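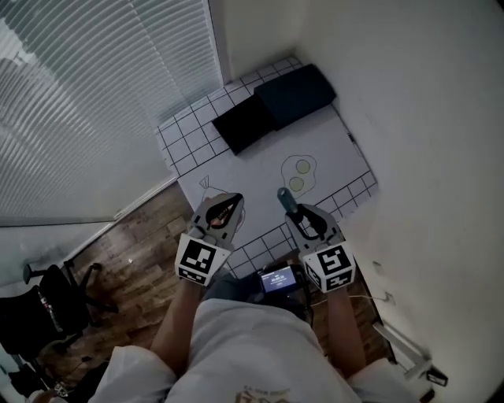
Hand-Held Tools > Gripper Pairs > Malirik pair, item 3092

Candela Quintana writes this one up, so blame me for the length.

The Malirik pair is the one I get the most mail about, and most of the mail is about setup, so I've moved the setup and care notes right up here onto the product page where people will trip over them. You get two hand-held grippers, left and right, light gray bodies, gray fingers with black jaw pieces, and a black-and-white marker cube at the base of each one. The cubes carry different patterns. Please don't swap them! I know they look like they'd be happy on either side. They'll fit on either side too, and then your recordings come out with your hands crossed and you write to me on a Saturday.

If you've bought from us before, you'll have the older Cunodia pair and you can skip half of this. The finger pivots are the same and so is the jaw screw. The cube mount is new, and I like it a lot better (the old one was a clip, and I've said enough about that clip).

Taking them out of the box

Lay both grippers down on something soft with the cubes up. Check the cube faces before you do anything else. You want clean white and solid black right out to the corners, with no lifting at the edges. If a corner has come up in shipping, press it back with your thumb through a bit of cloth and leave it overnight. If it's still up in the morning, tell me and I'll send you a sheet of faces. Don't glue it. Glue creeps under the print and turns the white a sort of tea color, and then I have to send you the sheet anyway.

Open and close each gripper slowly, all the way, and feel for a catch. New ones are a little stiff for the first 30 or so squeezes and that's fine. A catch in the same spot every time is not fine. Nine times out of ten it's a thread of packing foam down in the pivot, and a wooden toothpick gets it out.

Fitting the cubes

They go out with the cubes on, but you'll have them off sooner or later. Two screws each, from underneath. Start both by hand, get them both touching, and then go back and forth a quarter turn at a time. If you run one all the way down first, the cube sits very slightly tilted, and you won't see it by eye but Morkia will. (Morkia is the calibration program. It's on the card in the box, along with the sheet for the first run. Use the current one, please, not whatever is on the old laptop.)

Snug is enough! The mount is printed and it'll crush if you lean on it. I use the short end of the key so I can't get silly.

Any time the cube has been off, calibrate again. Any time it's been dropped on the cube, calibrate again. I've tried to get away with not doing it and lost a whole afternoon of work, all of it a hair out and none of it worth keeping.

Calibrating

Pull the blinds if the sun comes in low across your table. You don't need the room dark, you just don't want a bright stripe across a cube face. Matte faces help and ours are matte, but a stripe is a stripe.

Then:

Put the left gripper on its rest, closed, and let Morkia find it.
Do the same with the right.
Pick them both up and open and close each one fully, slowly, three times.
Touch the fingertips of one to the fingertips of the other and hold still until it beeps.

That last step is the one people rush. Holding still means elbows in. I rest my forearms on the table edge and breathe out. The program gives you an error in millimeters at the end, and anything under 2 is good. I usually land well below that with new jaws and creep up toward it as they wear, so it makes a decent early warning if you jot it down somewhere.

The jaws

Jaw pieces are what you'll be replacing. They're the black parts that do the actual touching, and they go shiny before they go bad. Once they're shiny, small round things start to roll in them, handles especially. I practice on toy kitchen stuff over a printed kitchen mat, the one with the fried egg on it, and a skinny handle picked up at an angle tells me more about a jaw than anything else on the table. If I have to squeeze harder than I did last month to keep it from turning, the jaws are done.

To change them, open the gripper, back out the jaw screw, and slide the old piece forward off the finger. It may want a wiggle. Wipe the finger down with alcohol, let it dry, slide the new piece on until it seats, and put the screw back. Do all of them in one go, even if one looks great. I once did only the worn side to save a few cents and ended up with a gripper that pulled left like a bad shopping cart.

Wipe the jaws down between sessions with a damp cloth, plain water. No hand cream beforehand, and I mean that kindly, because I'm the worst offender in the building.

The cable

It's thin, and it's meant to be thin so you don't feel it tugging, but that means you have to be nice to it. Let it hang down off the outside of your arm toward the floor. Across the front of you it ends up under your wrist, or over the mat, or around whatever you were about to pick up. Keep it clear of chair wheels! I've replaced more cables for rolling chairs than for every other cause put together. If your chair lives near the table, push it right back before you start.

Coil it loosely when you put it away. I don't wrap it around the handle, it kinks right where it goes in and then you get dropouts that come and go, which are miserable to chase. If you're already getting dropouts, hold the gripper still and bend the cable gently along its length with your other hand while someone watches the signal. You'll find the bad spot pretty quickly.

Oil, or please don't

The pivots run dry. If one squeaks, a little dry graphite on a toothpick, worked in, wiped off. Oil picks up lint and finds its way to the jaws every single time.

Storing them

Back in the tray, jaws closed, cubes not touching anything. The Valcárcel workshop, where these get assembled, hangs theirs on a pegboard and that's lovely too if you've got the wall. Out of the sun in either case.

What's in the box: left and right gripper with cubes fitted, spare jaw pieces, hex key, rests, Morkia card. The mat is separate. We had almost 200 pairs in the December batch and they've been going out steadily, so if the button says wait, it won't be a long wait.

Comments

dorrit_k
The toothpick thing worked. I'd been about to send mine back. It was a curl of foam so small I had to hold it up to the lamp to see it.

Hal in receiving
Do the jaws from the Cunodia pair fit? I've got a drawer full.

Candela Quintana
They do, same screw and everything. Check them for shine first if they've been used.

benchleft
I'm getting 2.6 on calibration with brand new jaws, tried it four times. Any ideas?

Candela Quintana
Cube screws first. Loosen both, reseat, do the quarter turns. If that doesn't shift it, send me a picture of the cube from the side and I'll have a look.

benchleft
Reseated, 1.1 now. The left one was tilted. Thanks.

mpostal
Small hands here, is the squeeze tiring over a full day? My last pair had me icing my thumb.

dorrit_k
@mpostal mine loosened up after the first week. I still take breaks. Get the table lower than you think you want it, that helped my shoulders more than anything.

mpostal
ok thank you, ordering. Does the mat come rolled or folded?

Candela Quintana
Rolled! Leave it under some books overnight.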